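Looking after football programmes and match tickets at home

Old programmes were printed cheaply and were never meant to last. Most of the damage comes from damp, sunlight and rusty staples, and all of these can be dealt with at the kitchen table.

Storing them

Keep programmes flat, in polyester sleeves, inside a lidded box. Avoid PVC wallets, which go sticky and lift the ink. A loft is too hot in summer and too cold in winter, so use the bottom of a wardrobe on an inside wall. Do not pack the box tight. You should be able to slide one out without bending its neighbours.

Ticket stubs go in a separate album. Thermal tickets fade even in the dark, so scan them as soon as you can.

Rusty staples

Open the programme at the centre pages and lay it face down. Lift the staple legs with a blunt table knife, pushing a slip of card underneath to protect the paper. Ease the staple out from the other side. Brush away loose rust with a dry, soft paintbrush and leave any stain alone. Sew the pages back through the same holes with linen thread, or keep them loose in the sleeve. 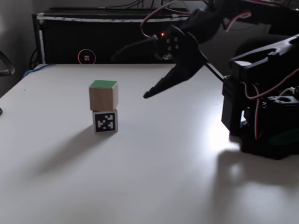
Creased covers need slow, even weight. Put the programme between two sheets of clean blotting paper, lay a flat board on top and add a few heavy books. Leave it for 5 days before you look. Wooden blocks like the stacked pair in the photo are handy for holding up a shelf of drying sheets, but keep any painted face, such as the green top on the upper one, away from the paper in case the colour rubs off. Never iron a programme, even on a low setting.

Musty smells

Stand the programme open in a large plastic tub with a saucer of bicarbonate of soda beside it, not touching. Close the lid and change the powder after 2 days. Repeat until the smell has gone.

Keeping a list

Write the teams, the competition and the condition on a card for each box. Gunhild Ketilsson of Prernham has 2,760 programmes and files them by home ground. If yours are mostly from one club, sort by season instead. Use pencil for anything that goes in the box, and check the contents every May.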